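Lullby Lake Angler Survey and Shore Access Project
Progress report to the Wernau Fund, second reporting period

Work done since the last report

The survey ran from the opening of walleye season through the end of August. Clerks worked the north ramp, the south ramp and the Semum pier in morning and evening shifts. We completed 134 angler interviews, against a target of 100 for the period. Most of the extra interviews came from the pier, where people stay longer and are easier to talk to than boat anglers trying to get a trailer out of the water.

Shore anglers were mostly after crappie and bluegill. Boat anglers were mostly after walleye, with some fishing for bass along the weed edges on the east side. Walleye catches were good in May, slow in June, and picked up again once the water warmed and fish moved out to the deep bar. Anglers told us they released the large majority of undersized walleye without trouble. Deep-hooked fish were the main complaint, and several people asked whether we could hand out hook removers. We have not budgeted for that, but would like to raise it with you before the next period.

We collected scale samples from 80 walleye. These have been cleaned and mounted, and the aging work has started. We had hoped to include the age results in this report. The microscope was in for repair for most of July and the work is behind by a month. Results will be in the final report.

Shore access

The gravel path from the Semum lot to the pier is finished. It is firm enough for wheelchairs and for the carts people use to haul buckets and chairs. The two railing sections with the lower height were installed in June and are already well used, mainly by children.

The second fishing platform, planned for Magyar Point, has not been built. The county permit was approved, but the bank on that side slumped after the spring rain and the footings have to be moved back. The revised drawing went to the county in August. We do not expect construction before the ice is off next year. The money set aside for the platform has not been spent, and we ask that it be carried over.

Line recycling

We put up 13 line recycling tubes around the lake. One at the north ramp was knocked down by a trailer and has been put back up on a steel post. The others are in good shape. The tubes fill fastest at the pier and need emptying every two weeks there -- once a month is enough everywhere else. We found bait cups and food wrappers in most of them, so a trash can was added next to the tube at each ramp.

Catch cards and outreach

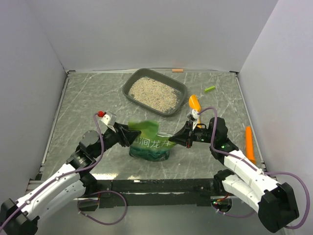

Catch cards were the weakest part of the survey this summer. The return rate at the ramps was low, and clerks reported that the plain white card was easy to lose in a boat or a tackle box. For next season we want a brighter card with a color change built into it, yellowish green at the top going down to a deep teal, as on the crumpled pouch with the white Chinese characters. White lettering shows up well on those greens, and the two ends of the card can be told apart at a glance: catch is written at the light end and hours fished at the dark end. The printer has quoted the same price as for the white card if we order before the end of winter.

We also held two evening talks at the bait shop on the lake road, one on size limits and one on handling fish for release. Both were well attended. The handout on releasing walleye from deep water has been reprinted once.

Budget

Spending is under plan overall. Clerk wages and mileage are on budget. The path cost slightly more than the bid because extra base rock was needed at the low end. This was covered from the contingency line and no other line was touched. Platform funds are unspent, as noted above.

Plans for the next period

Finish aging the scale samples. Run a short ice-fishing survey from the north ramp if the ice is safe. Order the new cards and have them at all three sites before the walleye opener. Get county approval on the revised Magyar Point footings and rebid the work.

We request a decision on the platform carryover before the printing order is placed, as both are handled under the same grant amendment.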